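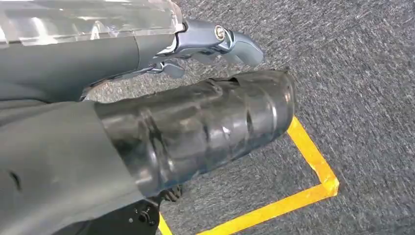

Du scotch par terre, ça fait chantier et ça tiendra pas un mois, on m'a répondu quand j'ai proposé le marquage au sol pour le site de Tostidmont. Commencer par ça, laisser réagir la salle.

Ensuite rappel du contexte, vite. Plateau en moquette partout, 826 m². Peinture exclue (bail). Dalles de couleur : devis Skokero à 3 189 euros, refusé en mars. Restait l'adhésif.

Retour sur la diapo. Moquette grise mouchetée, ruban jaune vif. Contraste très bon, on voit le rectangle tout de suite. Le gris clair/gris foncé cache les peluches, par contre il mange les couleurs ternes – le beige était illisible, le bleu à peine mieux.

Règle de base : un rectangle = une place. Ce qui va au sol va dans son rectangle. Pas d'étiquette au début, on a essayé, personne ne les lisais.

La pose
– aspirer avant, deux passages, sinon la colle prend les fibres et pas le sol
– dans le sens du poil (tester à la main)
– coins coupés droits, pas de ruban plié
– appuyer au rouleau, pas au pied
– attendre le lendemain pour rouler dessus

Parler de la largeur ici. Pris en 2 largeurs chez Trilel, la fine se décolle dans les passages. Garder la large, la fine seulement le long des murs.

Question qui va tomber : les traces de colle. Réponse : oui, il y en a, surtout si on laisse plus de 6 mois. Tirer doucement, à plat. Pas de solvant sans essai dans un coin !! (anecdote de la salle Shen si on a le temps, sinon sauter)

Autre question possible, les objets qui débordent ou qui se posent sur la ligne. Pas grave. Le tracé sert de repère, on fait pas la police. Si ça déborde tous les jours le rectangle est trop petit, on le refait.

Budjet : slide suivante, ne pas lire les chiffres.

Finir par la démo, rouleau et ciseaux dans le sac noir. Demander quelqu'un pour tenir le bout.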